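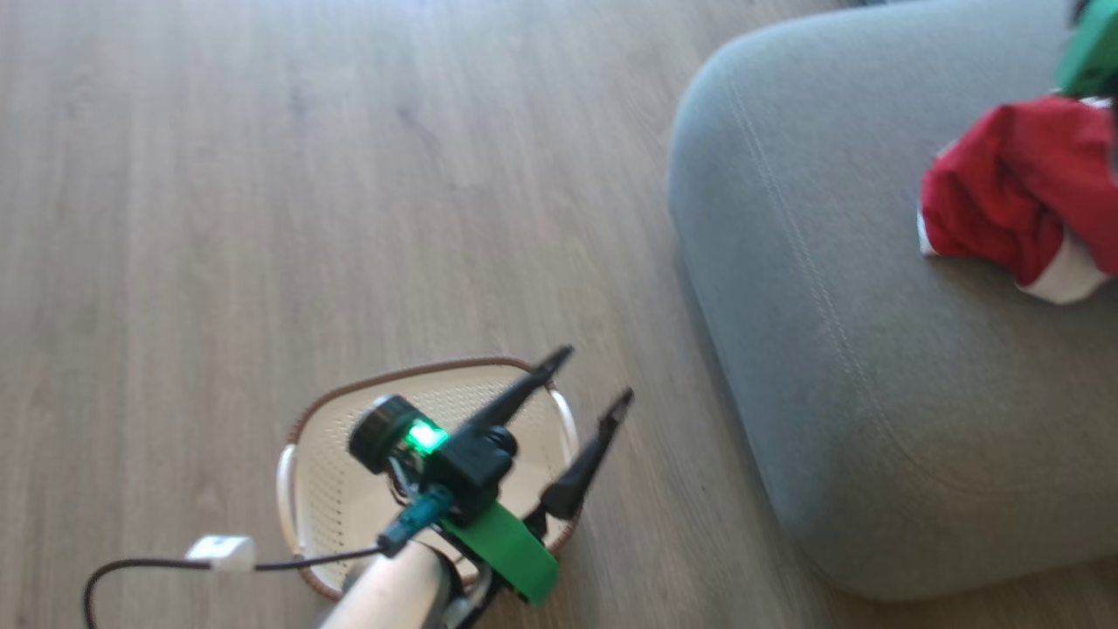
Photo: Naseri Home Robotics / courtesy of the author

The Basket Job

The night the arm wouldn't let go, I was eating cereal for dinner and telling it what a good job it was doing. I do that. I talk to machines, I talk to the kettle, and I'd been talking to this one for eleven days straight, so we were pretty much roommates by then.

I was a home tester for Naseri, and before you get jealous, the pay was $400 and a mug. They roll the thing into your living room, you throw your stuff around like you normally would (not a problem for me), and it tidies up. Everything soft goes in the basket. I'd picked the basket myself, the cream one with the white handles, and I was weirdly proud of it. Pick up a sock, swing over, open the fingers, drop it. Then back for the next one. The software was called Kolis and the arm was called whatever I felt like calling it, usually "buddy."

So, cereal. Buddy had done 51 pickups that day without a single miss, and I was reading the number off the tablet out loud like a sports announcer. The next thing on the floor was my gray scarf, the long one, half under the ottoman. The fingers closed on it, the arm came up, and it swung over to the basket and stopped.

"Go ahead," I said.

It didn't go ahead. The little green light by the wrist was glowing away, and green means happy. Green means all systems normal, have a nice evening. The tablet said OBJECT RELEASED. The scarf was right there in its fingers, hanging down like a wet noodle!

Now, I had been through the safety training, a video and 2 pages with a cartoon on them. The cartoon says if the robot holds on to something, hit the stop button and then call. It does not say put down your cereal, walk over, and take hold of the other end of the scarf. I also want to point out that the scarf was around my neck before it was on the floor, and I liked it, and it was cold in that apartment.

I pulled. Kolis, which believed the scarf was already in the basket, felt something tugging and decided the arm must be snagged. And what does it do when it's snagged? It backs up, hard. I had the scarf wrapped once around my hand because that's how you get a good grip, and suddenly I was going across the floor in my socks, yelling "Buddy, no!" at a machine that had never once listened to a word I said.

My elbow found the stop button. I'd love to tell you I aimed.

Everything went quiet. The arm sagged a little and stayed put, and I sat on the floorboards with purple fingers, unwinding wool. The light was still green. That's the part that bugged me later, lying in bed, when my hand was fine and I had no good reason to be awake. I could forgive the pulling. But it had looked right at me, all calm and green, and been completely wrong.

The support person at Naseri was nice about it. She had me send the logs, then called back the next morning and walked me through what they'd found. The fingers had been told to open and the motor had reported back that it got the message. Nothing checked whether they'd moved. A bit of wool had worked its way into the joint, probably days of it, sock by sock, and the one time it jammed was the time I decided to play tug-of-war.

"So it thought it let go," I said.

"It was told it let go," she said. "Did you press the stop first?"

I looked at the cartoon, which I had by then taped to the fridge. "Pretty soon after," I said.

They sent a new set of fingers and an update that makes it look before it says OBJECT RELEASED. I brushed the fuzz out of everything, moved the basket back to its spot, and put on my shoes. Then I dropped one sock on the floor, stood over by the door with my thumb on the button, and told it to go ahead.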